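Chapter 9
Chores: Can Machines Do the Work Yet?

If you have ever stood at the kitchen sink after a long day, sleeves pushed up, looking at a stack of plates and wishing that something, anything, would do them for you, then you already understand why people have wanted household machines for as long as there have been households. It is a very old wish, and a perfectly reasonable one. In this chapter we are going to take it seriously and ask how close anyone has come to granting it, both at home and on the shop floor, where the chores are a little different but the tiredness at the end of the day is much the same.

Let me begin with a small confession. When I started teaching this course in Sitescombe, I used to open the first class on chores by asking students to name a job around the house that a machine could surely do by now. They would call out answers and I would write them on the board: folding towels, wiping the counter, emptying the dishwasher, picking up socks. Then we would spend the rest of the hour taking one of them apart (usually the counter, which everybody thinks is easy), and by the end the board was so full of arrows and question marks that I could hardly read it myself. What looks like one job is a whole family of little jobs living under one name!

Take wiping a counter. You have to know what belongs there and what doesn't. You move the sugar bowl but leave the toaster, you lift the edge of the mat, you press harder on the dried jam and more lightly near the stove knobs, and somewhere in the middle you notice that the cloth itself has become the problem and needs a rinse. You do all of this while thinking about something else entirely. A machine has to be given each of those abilities, or has to learn them, and it has to do them in a kitchen it has never seen before, where the sugar bowl may well be a jam jar.

9.1 The Trouble with Soft Things

Hard things are kind to machines. A steel bolt is the same shape when you pick it up as it was when you set it down, and the same again tomorrow. This is one big reason that factories took to automation so early and so happily, and why a bottling line can run all night with hardly a hand laid on it. Soft things are another matter. Dough, sponges, wet cloth, foam and raw chicken all change shape the moment they are touched, and they keep changing for as long as you hold them. Squeeze too gently and the thing slides away from you. Squeeze too hard and it bulges out between your fingers and goes where it likes.

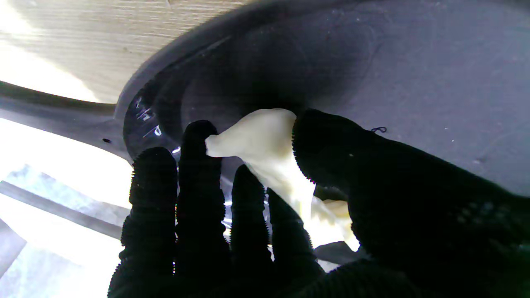

People manage this so well because our skin tells us a great deal, and tells us quickly. We feel the first tiny slip and tighten up before anything falls. We can also work where we can't see, which matters more than you might think, for an awful lot of housework happens on the underside and around the back of things. Think of scrubbing beneath the rim of a basin, or feeling for the screw under a chair seat. Your eyes are of little use there, so your fingers take over, and you may even look out the window while they get on with it. A machine that depends mostly on its cameras can find itself in real difficulty the moment its own hand gets between the camera and the job.

One answer is to put a camera on the wrist, so that the view travels along with the hand. Another is to build a sense of touch into the fingertips. Many designs use both, and we will look at the good and bad points of each in Section 9.3. For now I would only ask you to notice how close together seeing and touching have to work, and how little time there is for one to wait on the other.

9.2 What Counts as "Done"?

Before we can say whether a machine is able to do a chore, we have to agree on what finishing it means, and here families and foremen alike tend to disagree. Suppose we set up a trial in a workshop, which we will call the Udden trial, and ask a machine to press a soft pad onto the inside of a molded cover. It makes 200 attempts. We might count every pad that stays in place, or only those that sit flat, or only those that sit flat and took less time than a person would have needed. Each way of counting gives a different score, and each could be reported quite truthfully under the same cheerful headline.

So whenever you read that a machine "can" do something, I would like you to form the habit of asking a few nosy questions. How many times did it try? Was it the same pad and the same cover each time? Did a person set everything out beforehand, and did a person step in when it got stuck? There is nothing wrong with helping a machine along, any more than there is with helping a child learn to tie a shoe, but the help ought to be written down.

Before You Read On

Choose one chore that you do at least 2 times a week. The next time you do it, go slowly and notice every moment when you change your grip, and every moment when you use touch in place of sight. Write these down in the order they happen, in plain words, without trying to make them sound technical. Keep the list somewhere safe. We will come back to it in Section 9.4, where you will be asked to decide which of your steps you would hand over to a machine tomorrow, and which you would rather keep for yourself a while longer.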